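Subject: Re: [workshop-list] Oiling the butcher-block tops before winter

On a day in December someone on the list wrote:

> We have taken delivery of 6 of the Karko tops for the Jorport unit and
> the instructions that came with them are one side of A5. It says "finish
> with a suitable oil". Has anyone on here lived with one of these for any
> length of time? I would like to know what you put on it, how often, and
> whether bolting things to it causes trouble. Ours will go on a bare
> concrete floor with no heating overnight.
>
> Also, is it worth paying for trays, or do you just let small parts sit
> on the wood?

We have had the same kind of top for two winters, also on concrete, so I will answer in order.

Oil first. Ours had Verstraete hard oil, two thin coats on the top and two on the underside. Do the underside. The first one we did was only oiled on the face and it cupped enough by February that a steel rule would rock on it. It went nearly flat again after we took it off, oiled the back and left it on battens for a month. Put the oil on with a cloth, leave it for the time on the tin, then wipe off everything that will come off. If it is still tacky the next day you left too much on. Lay the cloths out flat outdoors to dry, don't ball them up in the bin.

After that we do one coat a year on the face and leave the back alone. The strips take it differently. On ours the pale ones drink more than the brown ones, and after the first coat it looks patchy. The second coat mostly sorts that out.

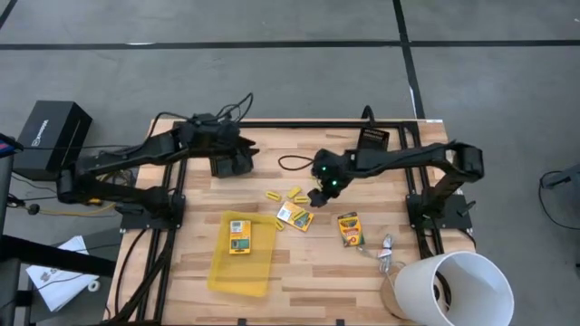 As for fixing things to it, we did get some trouble at first. The wood moves across its width with the seasons and a metal rail does not. We slotted the holes in the cross pieces and used wide washers, and have had no splits since. Check the bolts when the heating goes on and again when it goes off. I would avoid wood screws for anything that gets taken off and put back, as the holes wear out quickly. Threaded inserts are better.

Trays: yes, buy some. The thin plastic ones are good enough and they wipe clean. Small parts straight on the wood leave dents, and anything steel with damp on it leaves a black mark that has to be sanded out. We use 100 grit for the mark and then work up, and the patch needs oiling again afterwards. Don't leave a tray in the same place all summer if your table is near a window, or you will have a pale rectangle under it.

On the cold floor, I would worry more about damp than temperature. Keep the legs off the concrete with rubber pads. We got ours from Rirnerine, but any will do.

If you want the sheet we wrote for our own people, reply to me off list and I will send it. It covers the oiling and the slotted holes, with the sizes we used.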